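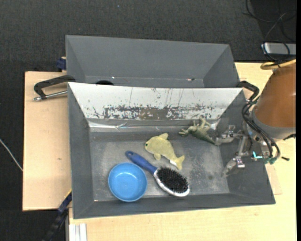 One of the grey bins at Enddale, with a bowl, a hairbrush and two toys in it.

I went to the Enddale open day on a Tuesday because a neighbour had told me it was the future of second-hand shopping. I have heard that said of car boot sales, charity shop websites and a man with a van, so I went with low hopes and a flask.

Enddale is a returns and clearance warehouse on the Gamard estate, a long walk from the bus stop and badly signed. It takes in household odds and ends, sorts them into mixed lots and sells them on to market traders and anyone else with 17 pounds to spare. That was the price of a standard lot on the day. The leaflet said 957 lots had gone out since the spring, but it didn't say how many came back.

The tour lasted 40 minutes. Sigrun Sjögren led it, and she was pleasant and quick and clearly used to people like me. She told us each lot is put together "with a household in mind". I would like to meet the household. In the bin I looked at longest there was a sky blue bowl, a hairbrush with a dark blue handle and black bristles, a pale yellow-green plush fish that could just as well be a dolphin, and a mottled green creature which I took for a frog and the woman beside me took for a lizard.

I have nothing against the bowl. It is a good cheerful blue and I would eat cereal out of it. The brush has a hole in the handle so you can hang it up, which I always like. But putting a hairbrush in with a bowl seems odd to me, and when I asked whether they were ever kept apart I was told that kitchen sorting was "being looked at". The fish has a small white label by its tail. I wanted to know if anyone checks labels on the soft toys and got a rather long answer about the Leltari system, which tracks the bins. It didn't sound as if it tracked fish.

The bins themselves have had a hard life. The floor of that one was scuffed, and the pale panel at the back was scratched, with a dark, brownish worn strip low down. Sigrun said they are wiped between lots. I'd have liked to see it done.

Tea was in the Caron room upstairs, 3 pounds with a biscuit. Several people bought lots on the way out and seemed pleased with them. I didn't, though I did go back and ask if I could have the bowl on its own. They don't split lots.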